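Support ticket: file sync stalls on large folders
Product: Kallex Sync desktop client
Site: Sastanthorpe office
Opened: 3/5/23
Priority: Normal
Status: Closed, workaround in place

Reported problem

The desktop client stops uploading part way through a shared folder. The tray icon stays on "Syncing" and no error is shown. Restarting the client starts the upload again, but it stops at the same point. Smaller folders on the same machine sync normally. The folder holds 2,480 files, mostly photographs and scanned paperwork, and is shared with the Jirnum office.

Environment

Desktop machine, wired network, client set to start at login. Office traffic passes through a Bakalis proxy. The Jirnum office uses the same client version and does not go through the proxy. Free disk space is well above the size of the folder.

Log

Entry 1. Asked the user to pause and resume syncing from the tray menu. No change. Asked for the client log to be exported and attached.

Entry 2. Log received. The client scans the folder without errors and builds the upload queue. Uploads then run until 300 files have been sent, at which point the next request gets no reply. The client waits, retries on the same connection and waits again. The retry does not count as a failure, so nothing reaches the tray.

Entry 3. Checked for file names with unsupported characters and for paths over the length limit. None found. Moved the file at the head of the stalled queue to a test folder, where it uploaded at once. The file itself is not the cause.

Entry 4. User asked whether the image format could matter, as the photographs come from more than one device. Requested one for testing. The attachment opens normally and its checksum matches the copy on the server.

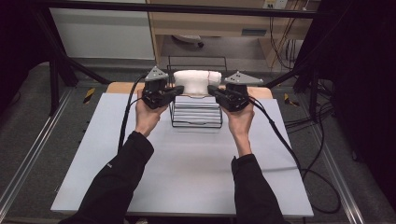 White item held between two hand-held grippers over a black wire rack.

Format ruled out. The same file was uploaded from our own test account with no delay.

Entry 5. Asked the user to connect the machine to a phone hotspot and run the sync again. The whole folder completed. Back on the office network, a fresh copy of the folder stalled after 300 files as before. The fault follows the network.

Entry 6. Site contact exported the proxy settings. There is a limit of 300 requests on a single kept-open connection. When the limit is reached the proxy drops the connection without sending a close message. The client goes on treating it as open.

Entry 7. Two changes suggested. On the proxy, raise the limit or add an exception for the sync service. On the client, set "Renew connection" under Settings, Network, Advanced to 15 seconds. The default is "Never". The client must be fully quit and reopened for the setting to apply; closing the window leaves it running in the tray.

Entry 8. User reports that the setting was changed but the stall came back. New log shows the old value still in use. Client had been closed to the tray and not quit. Repeated the steps with the user.

Entry 9. Client quit and reopened. All 2,480 files uploaded. Two duplicates marked "conflicted copy" were left over from earlier attempts and have been deleted by the user after comparing dates. Jirnum confirms the folder is complete at their end.

Resolution

Client setting changed as in entry 7. The proxy limit has been left as it is at the site's request. A separate defect has been raised for the missing error message, and the next client release will report a dropped connection after 2 failed retries. Reopen this ticket if the stall returns after an update, as updates can reset the advanced network settings.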